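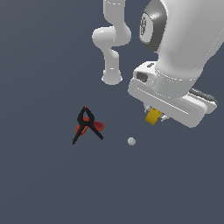 Beca Llewellyn wanted to know why anyone would steer the arm by remote when you can just grab the real one and push it where it needs to go. She put it to our host before he had finished saying hello, and it set the course for the whole visit.

Nanstead Robotics opened its teaching lab to visitors on Jun 30, 2020, and I went along with a small group from work. Our host was Darnell Brannigan. His reply to Beca was that they do both. In the back room people guide a real arm by the wrist. In the front room the arm, the clamp and everything else exist only in a simulator called Prurkeo, and you move the gripper with a hand controller.

The front room is where we spent most of our time. The task was to pick up a black and red spring clamp and lift it clear. A small ball and a yellow block were in there too.

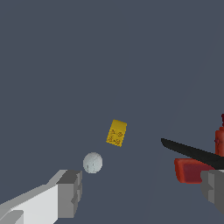
Between the fingers in Prurkeo: ball, yellow block and part of the red and black group on the right.

Each of us got 5 tries. My first went badly – I closed the gripper too early and had to start over. Depth is the hard part. With a plain background and no shadows to go by, I kept misjudging how far down I was. Roscoe Mbeki, who had come with us, did better by switching between views before every move.

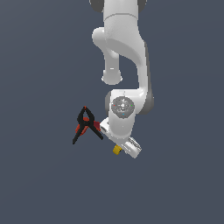 Darnell told us that they aim for 100 good demonstrations of a task before training on it, and that a new operator usually gets 70 of them done in a day. Bad runs are kept in a separate folder. Slow ones are fine, he said, but long pauses in the middle get trimmed – otherwise the arm learns to stop and wait in the same spot.

The clamp is harder than it looks. You can take it by a red pad or by one of the black arms, and the lab asks everyone to choose one grip and stick with it for the whole session. 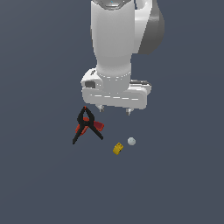 After that we had 2 turns each in the back room. Moving the real arm by hand felt easier to me, although my shoulder was tired by the end. Beca still prefers it. The next open day is in November, and places are booked through the front desk.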